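Foro Arkier > Robótica de sobremesa > Kits y montajes completos

Tema: Kit de dos brazos Flesano con cabina, ¿merece la pena?

tornillo_m4
14 septiembre 2022
Buenas. Estoy mirando el kit bimanual de Flesano, el que vende Flirkia con los dos brazos, los raíles y la cabina de perfil de aluminio. Lo quiero para un aula de formación profesional, con grupos de 17 alumnos que irían pasando por turnos. Tenemos presupuesto para uno y lo tengo que justificar por escrito. ¿Alguien lo tiene montado? Me interesan sobre todo el tiempo de montaje, el ruido y si las pinzas valen para algo que no sean cubos de plástico.

garlopa
Yo lo tengo desde diciembre. El montaje de la cabina es lo más pesado. Las escuadras vienen bien, pero las instrucciones del raíl delantero están mal traducidas y el orden de los pasos 6 y 7 es al revés. Si fijas el raíl antes de cuadrar los postes, te toca aflojarlo todo. Tardé dos tardes. Los brazos, en cambio, se colocan en media hora.
De ruido, nada grave. Se puede hablar al lado sin levantar la voz.

nandu_rc
Yo no lo compraría. Por lo que piden te montas dos brazos de Phetsri por separado y te haces la estructura con perfil cortado a medida. Es lo que hice y me ahorré bastante. La cabina de Flirkia es perfil normal y unos paneles grises, no tiene más misterio.

garlopa
nandu_rc, para tu taller puede ser. Para un centro educativo que necesita una sola factura y una garantía, lo veo complicado. Además los de Phetsri no traen cámara de muñeca, hay que añadirla y hacer el soporte.

nandu_rc
El soporte se imprime en una hora. Y la garantía ya veremos cuando la uses. Yo pedí un repuesto a Flirkia para otro equipo y tardaron 40 días.

tornillo_m4
Lo de la factura única es así, no puedo comprar por piezas. ¿Los 40 días fueron para una pieza de brazo?

nandu_rc
Para una placa controladora. Me decían cada semana que salía la siguiente.

lima_plana
Mi experiencia con el servicio es distinta. Se me rompió un dedo de la pinza y lo tuve en cuatro días, sin cargo. Creo que depende de si la pieza la tienen en almacén o la piden a Flesano.
Sobre las pinzas: con objetos rígidos van bien desde el primer día. Con bolsas, regular. El agarre por defecto cierra con demasiada fuerza y hay que bajar el límite en el archivo de configuración. El valor de fábrica es 132 y yo lo tengo en 20 para cosas blandas. Con ese ajuste coge una bolsa con cierre sin aplastar lo de dentro, aunque a veces se le resbala si la pilla por una esquina.

cobre_y_estaño
¿En 20 no se te cae todo? Yo por debajo de 40 no consigo levantar nada que pese un poco.

lima_plana
Depende de lo que pese. Para verdura cortada me sirve. Para un bote lleno lo subo. Lo cómodo sería poder cambiarlo por tarea sin reiniciar el programa, y eso de momento no se puede.

cobre_y_estaño
Sí se puede, desde la última versión. Está en el menú avanzado, en "perfiles de agarre". No lo han documentado. Guardas un perfil por objeto y lo llamas desde la secuencia.

lima_plana
No lo sabía, lo miro esta noche.

garlopa
Otra cosa para tornillo_m4: cuenta con el cableado. Los conductos de los brazos hacen un bucle bastante alto y si cuelgas cestas en la pared del fondo hay que dejar margen. Las mías las tuve que subir un palmo. Y pon un mantel o una tela en la mesa, el tablero que viene raya con mirarlo. Eso sí, la tela hay que tensarla, porque si hace arrugas la pinza la arrastra.

nandu_rc
O sea, que pagas un kit completo y encima tienes que proteger el tablero con un mantel.

garlopa
Una tela que tenía en casa. No me parece motivo para descartar el equipo.

tornillo_m4
Gracias a todos. Dos dudas más. ¿La bandeja de cables de abajo viene incluida? ¿Y las placas pequeñas de los brazos van tapadas? Con alumnos cerca prefiero no tener electrónica al aire.

cobre_y_estaño
La bandeja en mi pedido era opcional. Las placas van al aire. Hay una tapa impresa que circula por ahí, pero tapa también el led y luego no ves si tiene corriente. Yo le haría una ventana.

lima_plana
Confirmo lo de los perfiles de agarre, aparecen en el menú avanzado. He creado uno para bolsas y otro para cajas y cambia de uno a otro sin reiniciar. Retiro la queja.
Os dejo cómo tengo puesta la mesa para las pruebas con verduras. El brazo derecho lo uso para sujetar y el izquierdo para coger, y me va mejor así que con los dos haciendo lo mismo. La semana que viene quiero probar con la cesta más adelantada, que al fondo me obliga a estirar demasiado el brazo. Si alguien tiene una secuencia hecha para meter bolsas en cesta, que la pase y comparo tiempos.

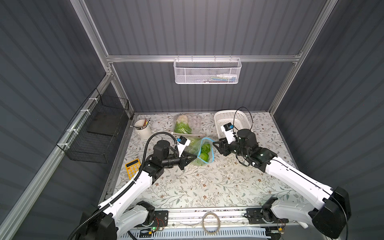
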